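Ticket 645: Ocampo County voter lookup returns wrong state senate district
Status: Closed. Component: Omeck address matcher. Priority: High

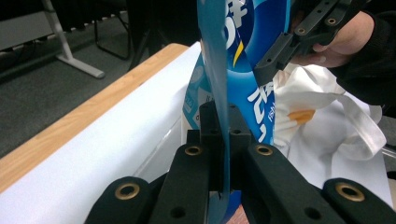
Ross Kinnear: Can confirm on our side. A resident on Inder Road typed in her full street address and got the District 10 sample ballot. Her registration card says District 32. I tried her address in two browsers, logged out, and got District 10 both times. The polling place it shows is correct. Only the legislative district is wrong.

Support: Please send the house number format as entered, and say whether the unit field was filled in.

Ross Kinnear: No unit. House number, then "Inder Rd". Spelling out "Road" gives the correct ballot. Spelling out "North Inder Road" also gives the correct ballot.

Support: Reproduced on staging. With the abbreviated form the matcher does not find an exact street segment and falls back to the ZIP centroid. The centroid for that ZIP sits in District 10. The polling place is read from the precinct table, which is keyed separately, so it stays correct.

Log from the lookup service, trimmed:

parse: street=INDER type=RD predir=(none)
segment match: 0 exact, 2 partial
partial rejected: predir mismatch
fallback: zip_centroid
district_upper=10
precinct source: registration file

Same address with the type spelled out:

parse: street=INDER type=ROAD predir=(none)
segment match: 1 exact
district_upper=32

The road has a north segment and a south segment. The segment file loaded in February carries "N" and "S" prefixes on the RD entries. An older alias row for "INDER ROAD" was kept without a prefix, and that is the row the spelled-out form matches.

Ross Kinnear: Does this touch the actual ballots? The candidate forum is coming up and I have already had one call from a campaign office.

Support: No. Mailed and in-person ballots are issued from the registration file in Nirnow. The lookup page reads from Nirnow for the precinct only and writes nothing back. Her registration record shows District 32, same as her card.

Workaround applied Saturday, November 4, 2023:
1. Centroid fallback disabled for Ocampo County.
2. Addresses with no exact segment now return "District not found, call the elections office" with the office number.
3. Lookup cache cleared.

Ross Kinnear: Tested. "Inder Rd" now gives the not found message. "N Inder Rd" gives District 32. We would prefer that people get an answer on the first try.

Support: Understood. Permanent fix is in the matcher: when the prefix is missing and all partial segments share one district, return that district. If they differ, show the candidate segments and let the voter pick. Both Inder segments are in District 32, so the short form will resolve without a prompt.

Ross Kinnear: Fix is live here. Short form returns District 32, sample ballot matches the printed one. OK to close.

Support: Closing. Removal of the old alias row is tracked with the next segment file load.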